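Chapter 7
A Morning at the Open Day

I nearly skipped the Gilmont open day. It was on in April, it meant a 2 hour train ride, and I thought I'd already seen every robot demonstration there was to see. I'm so glad I went, because I've borrowed from that morning for most of this chapter!

The session I liked best was put on by the Warko group. They work with simulated rooms, where a robot has to find its way to household things and handle them. You'd think a made-up bedroom would be easy going. Have a look at what's left lying about in one, though, and think about how you'd tell a machine which item you meant.
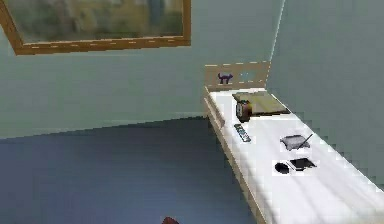 Figure 7.1 A simulated bedroom, with a remote control and other small items on the long white surface.

"Get me the dark thing" won't do, will it? We sort these muddles out so quickly that we don't notice we're doing it. A robot needs a rule, or a great many past tries to learn from, and Warko had 627 tries on record for their rooms by the time I visited. I wrote that number on my hand – my notebook was at the bottom of my bag.

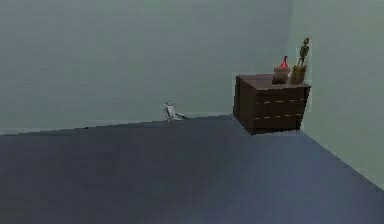
The next thing I asked about was distance. A person walking into a room sees straight away what's close enough to reach and what isn't. The software has to work that out from the picture it's given, and then work it out again each time the viewpoint shifts. We'll get to the maths in Section 7.2, and I promise it's gentler than it looks.
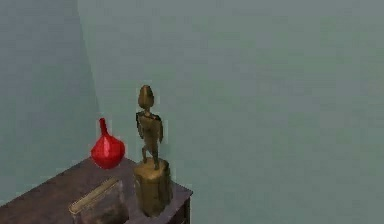 Then there's shape. A narrow neck, a round belly and a flat side all call for different grips, and choosing badly can tip an object over before the fingers have closed. I stayed for around 11 questions from the crowd (a few of them mine) and most were about grip.

Before you start Section 7.1, pick a shelf at home and write an instruction for fetching one thing from it. Keep the page handy – you'll be rewriting it later in the chapter.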